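July, bench log, glue room

Back on the bookbinding paste problem. Same trouble as last week, boards warping toward the cloth side once they come out of the press. Opened the Viller jar first, mixed as on the label, then cut it thinner with water until it brushed out without dragging. Spine lining went down fine. Boards didn't. By 4 pm both covers had a curl I could slide a pencil under.

Tried again with the Curer wheat paste, cooked, strained twice. Let it cool with a lid on this time, last batch had a skin and I got lumps under the endpapers. Smells better too. Brushed it from the center out, waited, then laid the cloth. Much less pull. Left under weight, 22 hours.

Grain direction!! Checked the offcuts from the gray board and half of them are cut the wrong way, short grain. Explains the two atlases for sure, maybe the ledger. Need to mark the arrow on every sheet when it comes in, pencil, top left corner. I keep saying this.
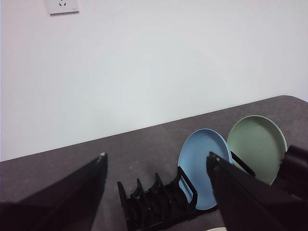 Note left in the log by the evening bench: paste isn't your problem, you're lining one side only, put a sheet of kraft on the inside of the board before the endpaper goes down and it'll pull back flat. Also says to stop opening the press early.

Fair on both. Did the kraft on two test boards, one Viller, one Curer. Viller still lifts a little at the fore edge, Curer is flat or near enough. Going with Curer for the Biruleck order, which is 40 copies, quarter cloth, paper sides. Keep Viller for spine linings only, it grabs faster there and thats what I want.

Sewing: the 502 thread is too thick for the thin sections, spine swells and the rounding goes lopsided. Go down a size or sew two-on. Did one block two-on, 6 sections, looks OK, bit loose at the tail. Redo the kettle stitch before glueing up.

Still to do
- reorder kraft, the heavier one
- ask Xavier for long grain board and get it in writting
- sharpen the plow blade, tearing at the head again
- blotters: swap at lunch and again before leaving
- trim test boards, write paste + date on the back

Press stays shut till morning. Checking joints first, then casing in if they're dry.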